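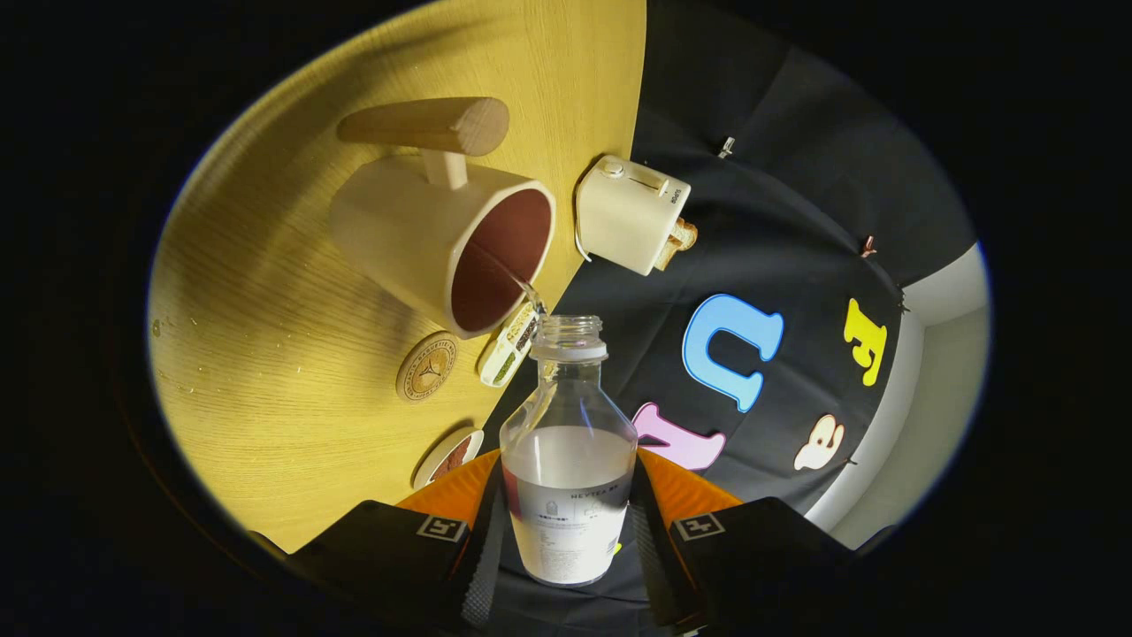 Birutė Strazds reckons no machine will be fit to be let loose in a kitchen before she retires, and she said so again this morning, over the noise of the compressor. Her point being that a chore is never one job. Making a drink is fetch, open, pour, stop, wipe, put back, and the stop is where they all fall down. Fair. Writing this up while it's fresh.

Tuesday, bench 2, pm

Pouring, from the HEYTEA bottle into the cream cup. Gripper held in the hand for these, so the person is doing the clever part and we only get to see what the fingers have to do. Orange pads either side of the bottle. Watch the squeeze: clear bottle, fairly soft wall, too hard and the level jumps before you've tilted anything. Too light and it turns in the pads.

Total now 2000 goes at pouring, all kinds of vessel. Fang (the arm, not the old vice) got the lot from last month and managed 60 out of 70 into a wide bowl at Fesovthorpe. Sounds good till you ask what the other ten looked like. Mop.

Things to sort:

- Fang judges when to stop by time. Daft. Half a bottle and a full bottle run at differnt speeds for the same tilt. Wants either weight under the cup or a proper look at the level.

- Thin streams are hard to see, clear ones worst. Try a darker drink for a few days? Birutė says that's cheating as people don't dye their tea for the robot. I say do it first and take it away later. Not settled.

- Clutter. Leave it in. Coasters, packet, toy toaster, crumbs, all staying on the table. Flivville did theirs on a bare bench and it went to bits the first time somebody left a spoon out.

- Caps. Nothing we have does a screw cap reliably. Every bottle gets opened by hand first, so "robot makes a drink" is still a fib. Must say this in the report, page one.

Shop floor side is better. Barerel have theirs shifting trays from rack to belt all night, same tray, same height, and it hardly misses. Asked if it would do a mixed rack, got a long silence then "not yet". So same answer as the kitchen realy, just with fewer spills.

My own view for what it's worth: wiping down a table, near enough. Clearing plates, soon. Pouring for someone who's in the room and can shout, maybe. Pouring unattended, no.

Tomorrow: new pads if they come, weigh scale from the stores, 70 more with the cup moved about between goes. Ask Birutė for her list of what counts as a chore, she has it written down somewhere.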